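In Defense of Loud Wallpaper

Feb 17, 2024

My apartment is gray. Gray walls, gray floor, gray couch that the store called "fog." I've lived in it for four years and I still sometimes forget what my own bedroom looks like when I'm at work. So I've been thinking a lot lately about wallpaper, and I'd like to make the case for the really loud kind.

My grandmother's house in Remham had a different paper in every room, including the closets. The hallway was all birds. The downstairs bathroom had enormous cabbage roses that didn't quite line up at the seams, and as kids we'd sit there following the crooked stems with a finger until somebody banged on the door. I couldn't tell you one thing about the kitchen cabinets but I could draw you those roses right now.

Then at some point we all got scared of resale value. Everybody I know paints for the next owner, some imaginary person who will supposedly run screaming from a green dining room. My neighbors have been in their place 18 years and they're still keeping it neutral for the buyer! Who is this buyer? I'd like them to start paying part of the mortgage.

And yes, I know, taking it down is miserable. I spent most of one June scraping a bathroom with a rented steamer and I said things I'm not proud of. But you do that once. You look at the walls every single day.

Last month I went to Robichaud, the paint and paper store downtown, and brought home 3 samples. Two were polite little stripes. The third was a big dark floral from Prellura, 47 dollars a roll, and I taped it up next to my desk mostly as a joke. It's still there. The stripes went in the recycling. Something about a dark background makes the flowers look lit up, especially in the late afternoon, and I catch myself staring at it on phone calls.

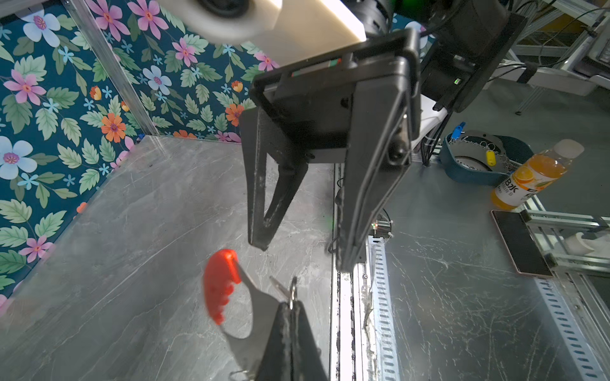 My sister thinks I should start small, with a powder room or the back of a bookcase. I don't have a powder room, and I'm tired of small. I'm doing the whole bedroom, ceiling too if I can talk my landlord into it.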